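Laundry, again

Quick one, it's nearly tea time and I still have a pile to get through.

Month two of folding for Oston. For anyone new: I do paid recording at home, hand-held grippers with a camera on, and the clips go off to be used as training examples. July's batch is all clothes. The target is 130 good ones a week and over 500 for the whole task, which sounded like nothing when I signed up. Ha.

Things I've learnt so far, no order:

Slow down. My first lot came back from the checker at Cenis, nearly all marked "too fast". I fold like someone with a bus to catch. Now I breathe out before each grab and it helps a bit.

Mistakes stay in. Drop a sleeve, pick it up again, carry on. They want the fumbles, within reason. Took me ages to beleive that.

Thick knits are a pain. Thin tops slide about but at least they lie flat. Socks are worse than either - tiny, twisty, never the same shape twice. I've asked if I can have a sock-free week. No reply yet.

Mess it up properly between goes. If every pile starts the same, the model only learns that pile. So I chuck everything, turn things inside out, swap what goes on top. My back does not thank me.

Still to do: new sheet on the bed for the next set (they like a change of background), charge everything, re-read the naming rules becuase I got 2 wrong and had to upload the whole folder again. Also Monent's form wants hours in decimals. Why.

Right, back to it.

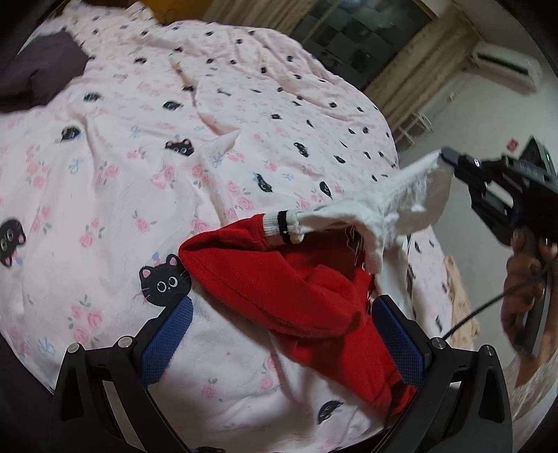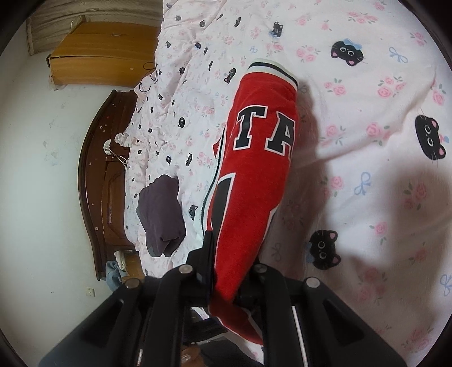 Something red and the cat sheet, both times. The sock is in the first one.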